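Drernen is a home-built tabletop robot with two arms, put together and kept running in a shared workshop in Indirby. It is used to pick up ordinary kitchen things and set them down somewhere else. Its builders describe it as a step toward a household helper. The description has been disputed, mostly by other members of the same workshop, and the public record of what the machine can do is thin.

Background

The project grew out of an older one called Torville, a single-arm machine meant to sort cutlery. Torville was taken apart after a winter of trouble with its base, which shifted a little each time the arm stopped hard. Lesia Fedoruk, who had written most of Torville's software, started again with two arms and a firmer mount. Parts and arms together are said to have cost 3,000 dollars, though no list of purchases has been published and the figure leaves out labour, tools and the bench itself. Anyone planning a copy should treat it with caution.

Work surface

The table is covered in brown paper and divided into squares with blue painter's tape. The tape is laid by hand and torn, not cut, so the squares differ in size and the lines wander. According to the build notes, the squares are there for the people resetting the table between tries, who need to put each object back near its starting place. The software doesn't read them.

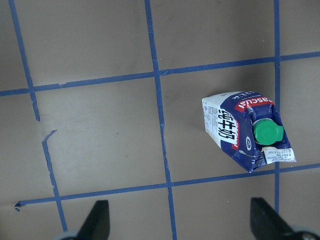

Critics have pointed out that a grid this loose makes it hard to say how far an object was moved or how well a try was repeated. The notes call placement "good to a square", and a square is a generous target. Fedoruk's reply, in a later version of the notes, was that kitchens have no grid at all and that a robot needing tidy lines would be no use in one. Both points are fair. Only the first has any bearing on whether the published results can be checked.

The tape also lifts. A finger that catches a raised end can drag it along, and the notes record two afternoons lost to relaying lines in March.

Grippers and cameras

Each arm ends in a black gripper with two fingers. The fingers open and close along one line, which suits boxes and suits round or handled things less well. Small cameras mounted at the grippers give a close view during the approach. A fixed camera looks over the whole table.

Early versions relied on the fixed camera alone. Misses were common when an arm blocked its own target, and the close cameras were added in the second build. The builders credit them with most of the improvement since. That may be so, but the finger pads were changed in the same month and no test was run with one change and not the other.

Handling of mugs

Mugs are the best-known sticking point. A mug standing up can be taken by the rim or by the handle. A mug on its side offers a curved wall that tends to roll as the fingers close, and the handle may end up at any angle. The notes list five ways of taking hold of one and recommend three of them, without giving a success rate for any.
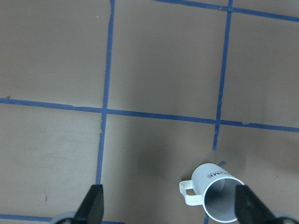 Gagnon wrote on the workshop's message board that the whole question was being asked backwards, and that a person with a tipped mug would just nudge it against something and stand it up before lifting. Why not teach it the nudge first? He added that he had asked for the failed runs twice and been sent a highlight reel both times. The builders answered that nudging was planned. It does not appear in the current version.

Claims and reception

The name "household helper" appears on the project's page and in a short item in the workshop newsletter. Members who have watched longer sessions describe something slower and more patchy, with a person at the bench most of the time putting things back. The choice of objects has drawn comment too. A milk carton, a white mug and a wooden toy with an orange top are about as far apart in shape as a small table allows, and the builders cite this as proof of range. It is weak proof. With so few things set out and plenty of bare paper between them, neither arm has to reach past one object to get at another, and crowding is where most kitchen work gets difficult.
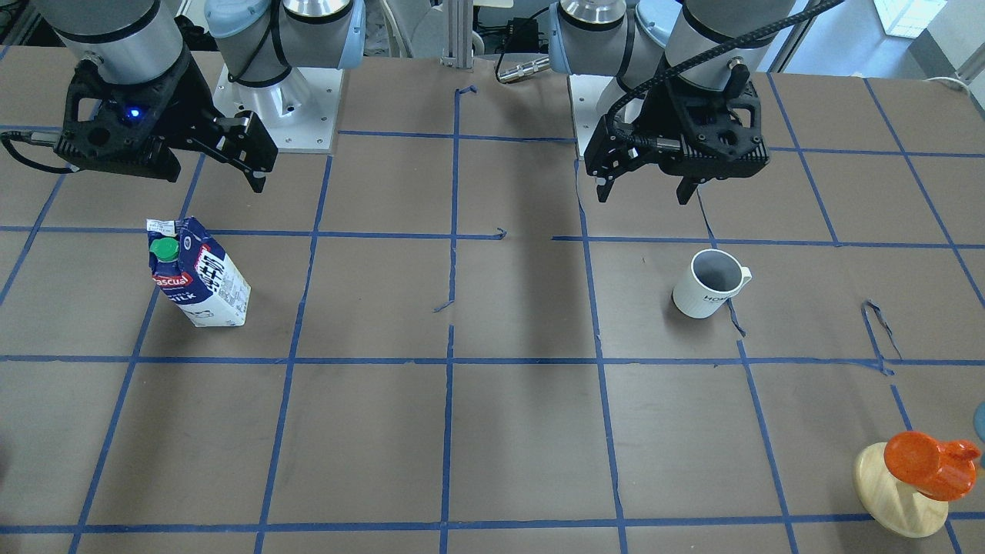

Use of both arms together is the other claim in doubt. The project page speaks of "two-handed work", but the tasks it lists are ones a single arm could finish alone. Sharing out the table is a more modest skill, and with one gripper raised nearer the carton and the other nearer the mug, the layout lends itself to exactly that. Passing an object from one arm to the other has been promised since the second build. A member who saw an attempt said it was abandoned before lunch.

None of this makes Drernen a poor project. The base has stayed put, the wiring has been redone once and is neater for it, and the notes are clearer than Torville's ever were. What is missing is a plain log of tries, with the failures left in.

Related items
Torville (cutlery sorter)
Indirby shared workshop
Parallel grippers
Wrist cameras
Painter's tape in workshop use
Household robots, claims about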